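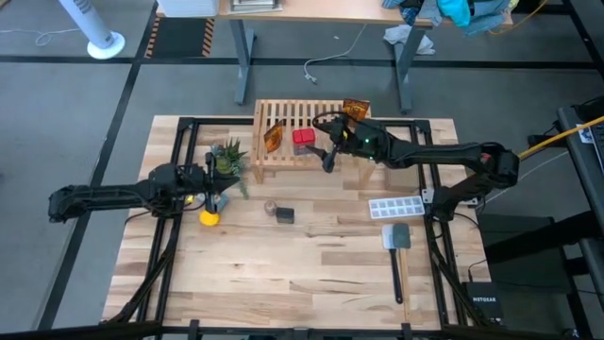
My sister says spices never go bad and I'm throwing money in the trash. Her point is that it's just dried plants, what is there to spoil. She said it Monday while I had the whole cabinet out and she kept saying it until I put half of them back.

So now I'm stuck. Posting here because the search results all say something different.

How do you tell when ground spices are done?

**cabinet_half_out**
Spices & Pantry
Reading time: 5 min

Moved to Erkport in September, brought the whole spice cabinet with me like an idiot. Cumin, chili powder, two kinds of paprika, a big jar of something that's either coriander or ground ginger (no label, smells like neither). Some of these I've had for seven years. The cumin was a 500 gram bag from Rondberg because it was cheaper per ounce than the little ones and I thought I'd use it. Did not use it.

Nothing is moldy, no bugs. But my chili tasted like warm tomato last week and I put in double. Is that the spices or is it me? And if I do replace it all is there a cheap way, the jars at my store are crazy now.

Also the cabinet is right over the stove, if that matters. Small kitchen, not many choices.

**drybean**

Your sister is half right. They won't make you sick if they stayed dry. They just quit tasting like anything.

Test is easy. Pinch in your palm, rub it with your thumb, smell. If you have to go hunting for the smell it's done. Do the paprika first, it goes faster than most and it goes brown too. Then the chili powder. Seven years on ground cumin, don't even bother rubbing, toss it.

Over the stove is your real problem. Heat and steam. Every time you shake a jar over a boiling pot you get steam in it and that's where the clumps come from. Spoon it out into your hand or a little dish and then add.
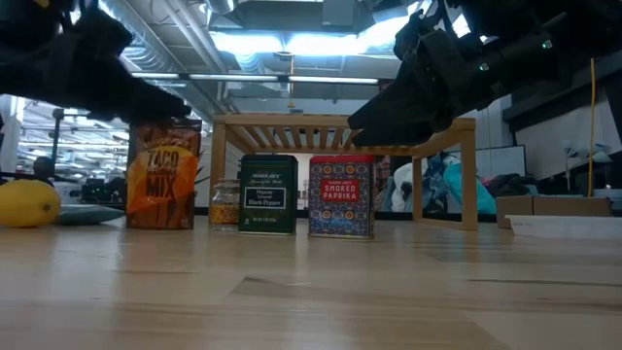 Move them anywhere else. A drawer, a shelf across the room, a shoebox in the closet if that's all you have. Dark and cool beats pretty. I kept mine in a shoebox for most of a year and they were the best spices I ever had – ugly but it works.

On cost: bulk bins. The Pelletier market by me sells cumin loose and I fill a small jar for 89 cents. You buy what you'll use by next spring and that's it. No more giant bags. If you already have a giant bag of something fresh, split it, keep the small jar out and freeze the rest in something with a real seal. Let the frozen one come up to room temp before you open it or it'll sweat inside.

Packet mixes are fine too if you only make tacos once in a while. People get snobby about it. Check the date, and go easy on the salt in everything else bc the packet has plenty.

**old_stove_new_apt**

Agree with most of that. One thing to add, toast the weak ones before you toss them. Dry pan, low, under a minute, keep it moving, pull it off when you smell it. Won't fix dead cumin but it'll get you thru a pot of chili if it's only tired. Don't do this with paprika, it burns and goes bitter almost right away. Paprika goes into warm oil, off the heat.

And write the date on the bottom of the jar. Masking tape. I skipped this for years and had no idea what was what.

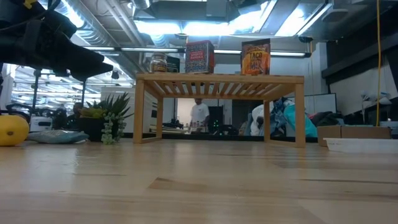
Do whole spices keep longer than ground?

They keep a lot longer. Whole cumin and peppercorns hold up for years in a closed jar. I have coriander seed that's five and still smells like lemon when I crush it. A cheap coffee grinder pays for itself, just don't use the same one for coffee. Run some dry rice thru it between spices to clean it.

If you want jars, the Candard ones with the screw lid are ok. The flip tops leak air, and the lids crack. Glass over plastic, plastic holds on to smells.

Last thing, turmeric and paprika will mark a wood counter if the powder sits there damp. Fill jars over a sheet of paper, then you can fold it and pour the extra back in. If you get a stain anyway, dish soap first, then baking soda and a little water, rub with the grain and dry it right away. Oil it after.

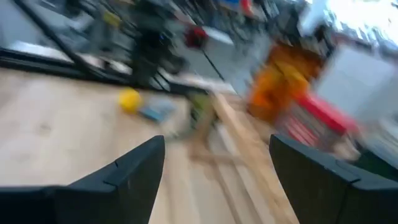

Light wood surface, a few faint speckles and smudges.

**maxed_out_pantry**

just throw it all out and start over. life is short

**cabinet_half_out**

Ok did the palm test. Cumin is dust. Chili powder same. One paprika smells fine, the other smells like the inside of a drawer. Mystery jar still a mystery, gone. Told my sister, she says I have a cold.

Going to try the shoebox.

Related
Can you freeze ground cinnamon
Bay leaves – do they do anything
Chili powder vs ground chile, what's the difference
Getting turmeric out of a dish towel
Best way to label glass jars
Spice drawer or spice rack for a small kitchen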